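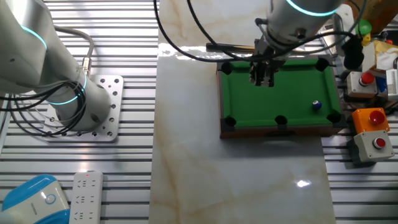

The mini pool table on its marble-look board, with the two-finger gripper over the felt.

So I spent most of Saturday trying to decide which gripper gets to play pool, and I still don't have a clean answer. Two fingers or suction cup? I've been going back and forth on this since December and my notes are a mess.

The plan is simple enough. Pick up a ball, put it on a spot, pick up the cue, take a shot. The ball part I figured would be easy, and with the suction cup it pretty much was – you come straight down, it grabs, off you go. Then I tried the cue and the cup just slid around on it (a skinny round stick is about the worst thing you can hand a suction cup, ask me how I know). Back to the two-finger one.

The two-finger gripper loves the cue. It's less happy with the balls! They're tiny, and if you close even a little off center the ball squirts out sideways and goes for a wander. I ran 45 pickups with the stock fingertips and 45 with some rubber pads Pierina cut for me, and the pads dropped only 2. The stock tips I quit scoring after a while because it was getting depressing.

Omar thinks I should slow the close way down and stop blaming the hardware. He's probably right about the speed. I had it set to 2000 in the controller, which is a number I picked for a totally different job and never changed, so that's on me.

Cables are my other headache. Anything that comes down over the table from above wants to rest on the rails, and I've got a rule now that I do one slow dry run of every new path and watch the slack the whole way. Ghassan wants me to try one of the Badell cable sleeves. If anybody's used them on an arm this size, tell me how stiff they are before I spend the money.

Next up is the shot itself. Bláthnaid has an idea about pushing the cue along a little guide so the wrist only has to move in a straight line, and I'm going to try that before I mess with anything fancier.

Recent posts
Rubber fingertips, round one
Why I gave up on the cheap wrist camera
Two controllers, one very long evening
Notes from the Clototville robot meetup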